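October, Saturday, 7:40 a.m.
By the permit desk lead, Urnlow

Third week of the single-window trial for business licensing. The intake queue opened at 149 applications and closed last night at 19. Most of the remainder are food premises, which still need a separate inspection slot from Cedow district and can't be cleared from here.

The fee schedule is settled at last. Flat 400 for a first registration, nothing for a change of address within Urnlow. The old schedule had 11 separate charges, several of them payable at different counters. Finance wants the repealed codes kept in the ledger until year end. Agreed, but they must be locked against new entries.

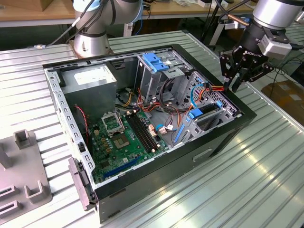 Husura wrote back on the draft that a flat fee is fine for a workshop with a payroll but heavy for a one-person stall, and could the 400 be split over two quarters. Fair point. The bylaw allows installments for renewals and says nothing on first registrations. Sent the clause to legal with a proposed amendment.

Skov industrial plots: the lease template still cites the previous land-use order in section four. Corrected the reference and reissued it. Two signed leases carry the old wording and will need an addendum.

Monday: inspection calendar with Cedow, then the tax clearance form. Box 6 asks for the same number as box 2.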